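Skiltwood changes finish on light tabletops after edge-lifting reports
8 Jul 2021

Furniture supplier Skiltwood has stopped shipping its light-finish tabletops with the clear topcoat used last year and will replace affected tops at no charge. The change covers the Donico and Volletti lines. Dark-finish tops, legs, frames and drawer units are outside the program.

The company told dealers in June that it had received 242 reports of the topcoat lifting along the front edge. In most of them the fault showed up as a dull strip running parallel to the edge, followed by small flakes when the surface was wiped. No injuries were reported. Skiltwood is treating the matter as a quality defect and has not filed it as a safety recall.

A total of 2883 tops were finished with the topcoat in question. Of these, 558 were still in dealer stock when the notice went out and have been placed on hold. The rest were sold, mainly to schools, public libraries and small offices.

Cause

According to Marwan Mansour, who runs finishing at the plant, the problem comes from the interval between the sealer coat and the topcoat. The line was sped up last fall to clear a backlog, and the sealer was sanded before it had cured to full hardness. The topcoat then bonded well on the flat but poorly at the rounded edge, where the sanding pads remove more material.

"The coating itself passed every test we ran on flat panels," Mansour said. "Our test panels had square edges. The product has a radius. We should have been testing the part we sell."

Humidity made the fault worse. Tops stored in unheated warehouses over the winter and then moved into dry, heated rooms were overrepresented in the reports. The wood shrinks slightly across the grain in those conditions and the coating at the edge takes the strain. Tops with the grain running parallel to the long edge were affected more than those with the grain running front to back.

The new schedule restores the original cure time and adds a light hand sanding at the edge before the topcoat goes on. Mansour said output on the line will drop as a result and that the company has no plans to speed it up again this year.

What owners may notice

Pale finishes hide early lifting. On a beige or tan top the dull strip can be mistaken for ordinary streaking in the grain, and several owners reported the fault only after it had spread. Skiltwood suggests looking along the edge at a low angle with a window or lamp on the far side. Sound coating reflects evenly. Lifted coating has a gray or milky cast, and a fingernail drawn across it will catch.

Small variations in sheen across the middle of a top are considered normal and are not covered. The same applies to cup rings, knife marks and fading from sunlight.

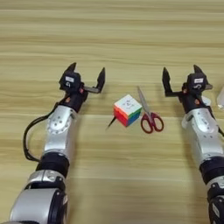
How to get a replacement

Owners should check the label on the underside of the top, near the center rail. The label gives the line name and a finish code. Tops in the Donico and Volletti lines whose finish code begins with the letter L qualify if they were made before the process change. Dealers have a lookup table and can confirm a code over the phone.

Proof of purchase is helpful but not required. A photo of the label and a photo of the edge are enough to open a claim. Replacement tops ship predrilled for the existing frame, and the original bolts can be reused. The old top does not need to be returned, though dealers will collect it on request.

Owners who would prefer to keep the original may ask for a refinishing kit instead. It contains an abrasive pad, sealer and a wipe-on topcoat. The kit requires 2 days of drying time in a ventilated room, and the finished edge will be slightly less glossy than the factory surface. Skiltwood does not recommend it for tops that have already flaked over more than a hand's width.

Schools and other customers with large orders are being contacted directly. Those replacements will be scheduled for the summer break where possible - the company expects some deliveries to run into the fall term.

Supply and pricing

Rami Nasrallah, purchasing manager at the dealer group Nikzad, said the hold on stock has left gaps in the lighter finishes, which account for most of its orders from classrooms. Nikzad has been offering customers the darker finish at the same price or a place on the waiting list.

"Most of them wait," Nasrallah said. "They are matching tables they already have. A dark top in a row of light ones is not much use to them."

Nasrallah said the claims process had been straightforward so far but criticized the timing of the notice. Dealers had begun seeing returns in early spring and were told to handle them one at a time under the ordinary warranty. He said an earlier bulletin would have kept held stock from being moved between warehouses, with the freight cost that goes with it.

Skiltwood said it had waited until the cause was confirmed. List prices for both lines will stay unchanged through the end of the year, and the standard warranty on replacement tops will start over from the delivery date. Production under the corrected schedule is under way, and the first replacement shipments to dealers are due later this month.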